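Home | Diary | Archive | Notes | Contact

Print this entry | E-mail this entry

June 2023

Spare room, bedding. The pink pillowcase was bought in May from Markodeo, one size larger than the pillow. Cotton, envelope closure, listed at 379 with delivery. The print is orange-red spots with smaller white ones on a pink ground. It has now been washed twice at the warm setting, and I can find no change in the color.

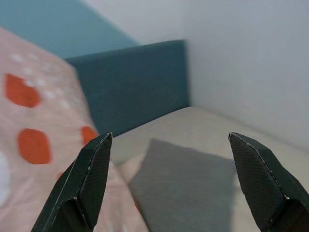

Does a pillowcase need to match the pillow size exactly?

A little slack is fine. Up to an inch in each direction can be shaken out, but beyond that the pillow travels inside the case and the empty end folds under.

Mine is beyond that. Guilan Jia suggested folding the surplus inside and tacking it with four stitches, which I will try before buying a second insert. The Skedov inserts come in the correct length, but the fill weight is not printed on the packet and their reply to my message did not give it either.

Order of work today: fitted sheet, gray pillow, comforter, pink pillow last. The sheet was pulled from the head end first. It still wrinkles on the left side, where the mattress is lower than on the right. I turned the mattress in May and the difference stayed on the same side, so the slats are the next thing to measure. 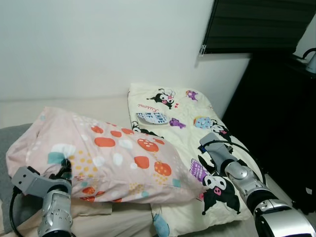 Page last changed: 14:20, entry text only

Cheng-en Ko asked which blind is fitted in that room. It is the dark horizontal one from Tang, left over from the old office. The cord lock slips at half height. Fully down it holds.

Notes on the comforter. Cream ground, cartoon characters, washed alone on account of its bulk. Drying took two cycles. The filling had moved toward the corners and I worked it back by hand, starting from the middle.

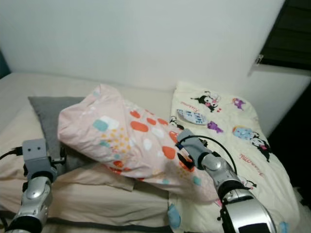
Storage is the remaining problem. The Jatard box under the bed takes one comforter or two blankets, and the lid does not close on both. Haiyan Shi says to sort by how often a thing is used, which puts the winter set in the hall closet. By that rule the comforter with the black-hooded character and the purple ones stays out all summer, as it is the one every visiting child asks for. The gray pillow stays as well. Total for the room so far, including the box: 1,069.

The pink blanket with the fine white grid is separate from all this. Its weave catches on rough edges, so it does not go in the box, where one rivet stands proud. 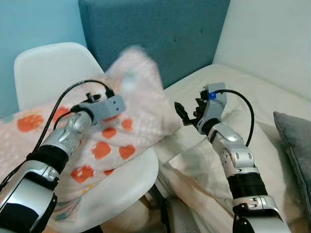 It goes over a chair between uses and gets refolded in thirds when the room is needed. Kaiwen Hou is due to stay next and prefers a blanket to a comforter.

To do: four stitches, slats, cord lock, file down the rivet.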